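Adi Sitompul has been restringing other people's necklaces for so long that he can tell, he claims, what sort of person wore them. "Perfume kills the thread," he says. "So does hairspray. If it comes in grey and smelling of lilies, I know I'm going to be charging for a full knot."

His workshop is on the upper floor of the old Deschamps building in Kondthorpe, above a shop that sells lampshades and, as far as anyone can tell, never sells any. He takes in pearls, beads, the odd rope of amber, and what he calls "inheritance bags", meaning a sandwich bag full of loose beads that was once somebody's grandmother's best string. I went to see him in May with one of my own.

He tipped it out on to a cloth without comment, which I took as comment.
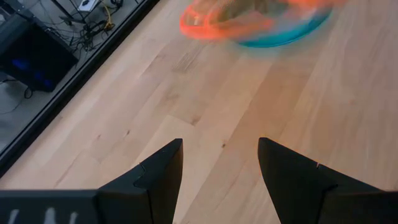 A good string of pearls is knotted between every bead, and has been for a very long time. The knots stop the pearls rubbing against one another, and if the string breaks at a wedding you lose one pearl under the buffet and keep the rest. Sitompul uses silk for pearls and a coated nylon for anything heavy or sharp at the drill hole. He draws each knot down with a fine-pointed awl and will not be hurried about it. It is work done between two points, he says, and he held up his finger and thumb to show me, tips turned in and a gap left between them, much as the pair of black ones in the photograph are held. "Close them too soon and the knot sits off the pearl. Then you've got a gap, and you'll see it every time you look in the mirror. Or I will, if I meet you in the street."

He learned at Girmont, a bead merchant that had a repair counter at the back, where he was put on graduated strings in his first week. A graduated string has its largest pearl in the middle and gets smaller towards the clasp on both sides. Drop one and you are in for a long afternoon. He dropped one. The manager brought him a chair and a cup of tea and left him to it – the kindest thing, he says, that anyone did for him there.

The tools have barely changed. There is the awl, a pair of small sharp scissors, a grooved bead board, and a reel of silk on card with the needle already twisted on to the end. He has tried the knotting gadget that everybody buys from the internet. It lives in a drawer with the other things everybody buys from the internet.

Prices are a sore subject. He charges by the knot, and a customer with a long rope can find herself looking at 200 knots and a bill to match. "They say, but it's only string. I say yes, and the pearls are only spit." He has been asked not to say this on the phone.
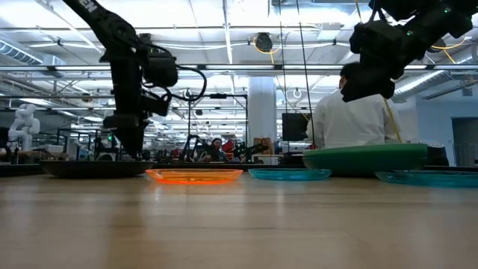
How often should a string of pearls be restrung?

Every couple of years if you wear it weekly, he says, and whenever you can slide a pearl back and forth between its knots. Silk stretches. Once you can see thread, it has stretched enough. Pearls that sit in a box from one Christmas to the next can go a good deal longer, though he would like you to get them out occasionally and lay them flat. He has strong views on hanging them from a hook.

He also has views on clasps. The fish-hook sort, which is the kind my own inheritance bag turned out to contain, he considers safe but smug. Magnetic ones he will fit if asked, after a short speech. He prefers a plain box clasp, and has them made by Neditz, a small firm that still solders the tongue by hand and answers letters about once a season. He ordered 100 of them last time and received a note asking whether he was sure.

As for cleaning, a soft damp cloth after wearing is all he will allow. No dips, no ultrasonic baths, and above all no toothpaste, a remedy that customers confess to in lowered voices. 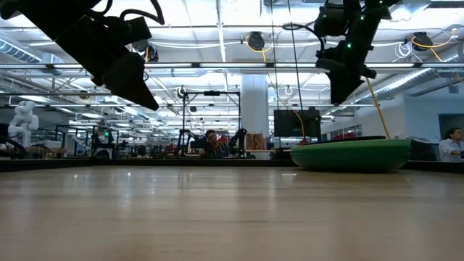 According to Sitompul, the worst thing anyone can do is wear a necklace in the swimming pool, and the second worst is to mend it afterwards with fishing line. He gets both, often on the same necklace. Fishing line doesn't knot so much as sulk, and it goes brittle without warning, so the string that survived the holiday lets go in the supermarket.

My own beads, he decided, were glass, with a few decent pearls among them that had probably come off something else. He offered to string the pearls as a bracelet and the glass as whatever I liked. I asked which my grandmother would have preferred. He picked up the clasp, sniffed it, and said she had worn a lot of scent.

The bracelet will be ready in a fortnight. The glass is back in its sandwich bag.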